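Kovevlow Bruter Teardown Tower: A Used PC With a Booklet

Kovevlow sells the Bruter as a "learn by building" kit for $105. Take away the marketing and you get a secondhand desktop tower with no processor, plus a 40-page booklet. The product page boasts 2,000 happy builders. I have no idea how they arrived at that number, and the page doesn't say.

I bought mine with my own money in January. It took nine days to show up, which is slow for something advertised as in stock. The box inside the box had foam on two sides only, but nothing was rattling when I picked it up, so I'll let that go.

The version I got is an old black Dell tower. Yours may be something else. The listing says "major brand chassis" and the fine print says they ship whatever is on hand, which makes any review of this thing (mine included) less useful than it should be.
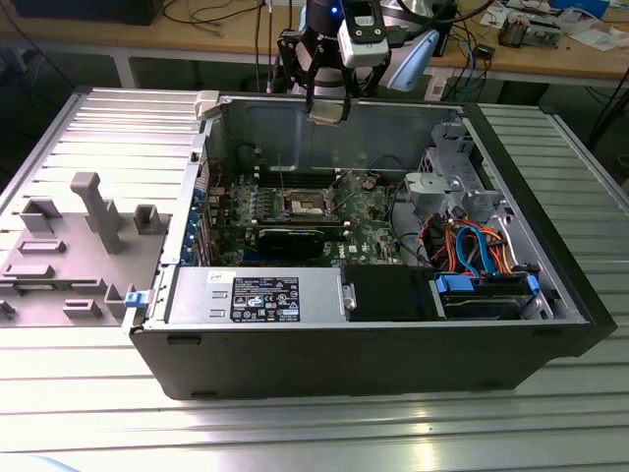

Opening it up

The booklet wants the case on its side with the panel off before you do anything else, and that's sound advice. You need more bench than you'd expect. The tower takes up plenty of space by itself and the side panel wants to lie flat next to it, with its plastic ribs facing up, because there's a tall post on the inside that makes it sit badly the other way. I'd clear a full table. The kitchen counter didn't do it for me.

Access is decent once you're in. The board sits in the middle, the power supply is along one side, and the parts a beginner is meant to handle are mostly in blue plastic. I like the blue. You can tell a kid "start with the blue ones" and they'll get somewhere. The drive rails are the best example, and I'd call them the friendliest thing in the whole kit.

What you don't get

No processor. Kovevlow does say this, three screens down, under "builder's choice." The socket is empty with the bracket standing open, and I think that's a risky way to treat the most delicate spot on the board. A plastic cover costs pennies. The booklet gives sockets a single paragraph and spends four pages on the history of the desktop computer. 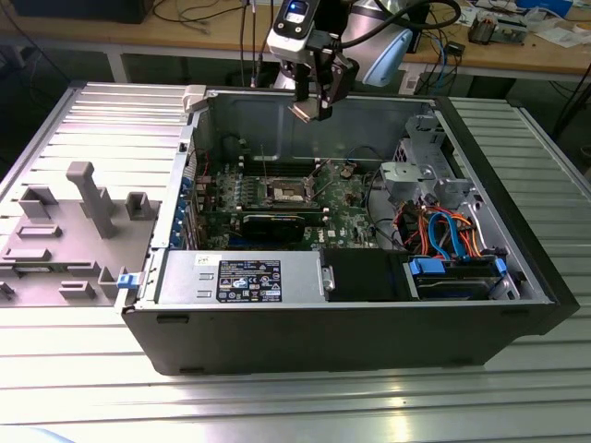 The suggested fix is the Qian add-on pack, sold separately, with a matching chip and a tube of paste. I priced it and closed the tab. Once you add that in, you're close to what a complete used computer costs in my area, and that one would come with a chip already in it.

So who is this for? If you want a machine to use, skip it. If you want something to take apart and put back together without crying over a slip of the screwdriver, I can see the case for it, though a local recycler may hand you the same thing for less.

The cables

This is where the booklet falls down. Its diagrams show a handful of neat lines. A real case has thick bundles coming down past the metal drive cage, thin leads looping off to little headers at the edge of the board, and a data cable lying across the middle of everything. The power leads with the red, yellow and black wires are easy enough to pick out. 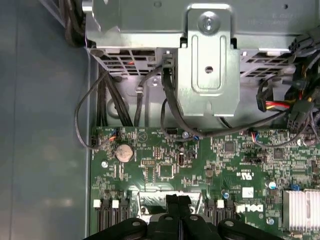

My advice is to take your own pictures before unplugging anything and tape a label on each connector. The small fan header and the round coin battery are close together, and the booklet mixes up their captions. I emailed Kovevlow about that. They sent back a coupon for a Plostamley mat.

Would I buy it again? At $105, no. At half that, without the booklet, probably.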